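Workshop Tips: House Rules for Small Robot Arms

Every few months somebody posts a list of "best practices" for desktop robot arms, and most of it is copied from factory manuals written for machines that could throw a refrigerator. Then people with two little arms on a bench read it, decide none of it applies to them, and ignore the lot. I think both sides are wrong. These are the rules we keep at Herath, and I have tried to leave out the ones I can't defend.

Write down who can reach in, and when

A sign that says CAUTION is decoration. Ours says that hands stay out while the motors are powered, and that one person holds the switch. Telma Domínguez wanted a light curtain. I wanted to know who was going to test it every week. We kept the switch.

If you have two arms, cut power to both before you reach for anything. Stopping the left one and leaning past the right one is how Bendik got a pinched knuckle.

Don't trust the soft stop

The stop button on the screen is a request to the software. If the software has hung, you have asked a hung program to do you a favor. Put a real switch in the power line where you can hit it without looking, and try it before the first run of the day. Remember that cheap arms go limp when they lose power, so anything they are holding comes down with them. I would not let one hold a full mug over a keyboard, whatever the sales page says.

Cables first

Nearly all our downtime has been cables. Leave enough slack for the joint at its farthest reach, then move the arm through the whole range by hand with the power off and watch for snags. One tie on the forearm is usually plenty. Six ties pulled tight will break a wire inside the jacket, and you'll spend an evening blaming the motor.

Start with things you can afford to crush

Flowers are a decent test because a stem is thin and a bad grip shows up right away. Use artificial ones. Fresh stems bruise and drip, and then you can't compare one run with the next. Set the paper down the same way each time too, wrinkles and all, or swap it for a new sheet and say so in the log. 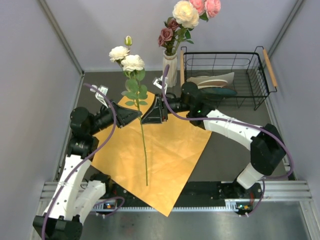 Two arms working on one stem need more care than one arm working twice as long. Decide which arm lets go first and put it in writing. If both are told to hold until the other has a good grip, they'll stand there all afternoon. If both let go on a timer, you'll be picking things up off the bench.

Keep the speed down where the grippers meet. I've read the claim that small arms are safe at any speed because they're light. Try that argument on a fingertip.

About those "certified" kits

Ask which standard, which edition, and who did the testing. A mark on the power supply covers the power supply. It tells you nothing about the arm bolted next to it, and a hobby kit you assembled yourself is your own problem. Piyumi once asked a seller all three questions and got a discount code back.

Keep a log

Paper is fine. Date, who ran it, what changed, what went wrong. "Worked OK" is useless in June when you're trying to remember which gripper tip was on.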